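Prireo kitchen trainer, five months in
Posted 11/10/2020

I run the dish room at Paster, and since we signed up for Prireo I teach a sink robot from a simulated kitchen. The starter plan was $477 and gives you 600 practice runs. We've burned through 500! Setup was easy, and the double sink comes loaded with clutter (I like that big shiny red ball).
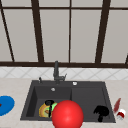
Demissie: We have it too. My crew liked it until their hours got moved around to cover training. Ask about that before you buy.

Fair point, and it happened to us a little. Two of my dishwashers now split shifts between the real sinks and the screen. Their backs are happier, but one misses the noise and the company, and I had to fight for a raise to go with the new work. Moving the view around is my main gripe – it's touchy, and I keep ending up way too high.

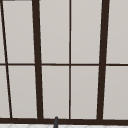

Kitchen window in Prireo, top of the faucet just showing

Four stars from me. The Dranetbridge branch starts theirs in August.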